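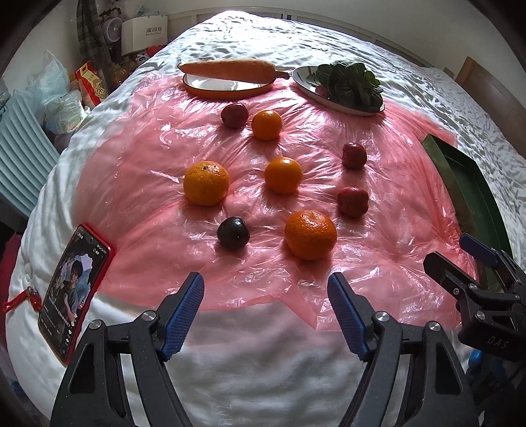 Oranges and plums on the pink sheet, with the plates behind.

Sorting Produce at Home

The author has resumed the practice, begun in November, of laying out fruit and greens on the bed before they are put away. The kitchen counter in the Aguirre Street apartment measures 22 inches and does not permit it. A plastic sheet protects the bedding — a precaution recommended to all readers.

Oranges remain together on the sheet. Leafy greens and the carrot are each assigned a plate. The green tray is reserved for fruit to be eaten first.
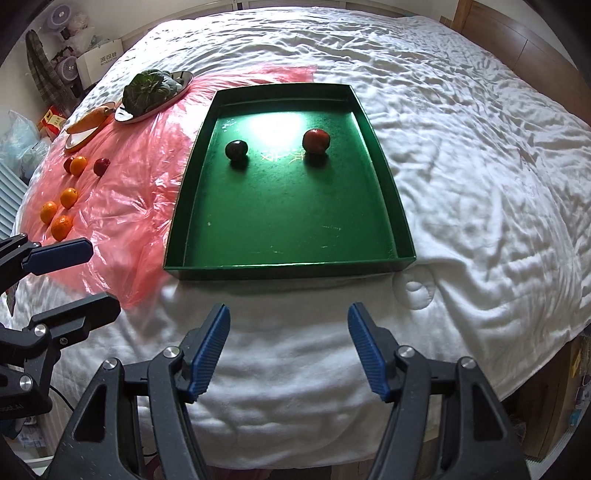 On Trays and Plates

Oval plates are preferred for longer items. The sheet should be wiped after each use and dried for 10 minutes before folding.

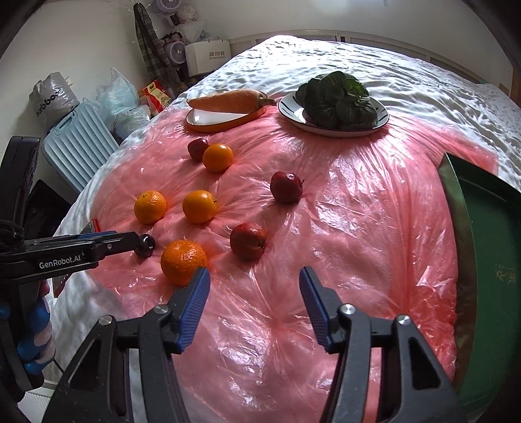
Larger oranges are set aside for juice, and smaller ones go into the bowl by the door. Greens should be refrigerated promptly. Readers who wrote regarding storage bags will receive a reply in the next entry.

Posted 13/04/2025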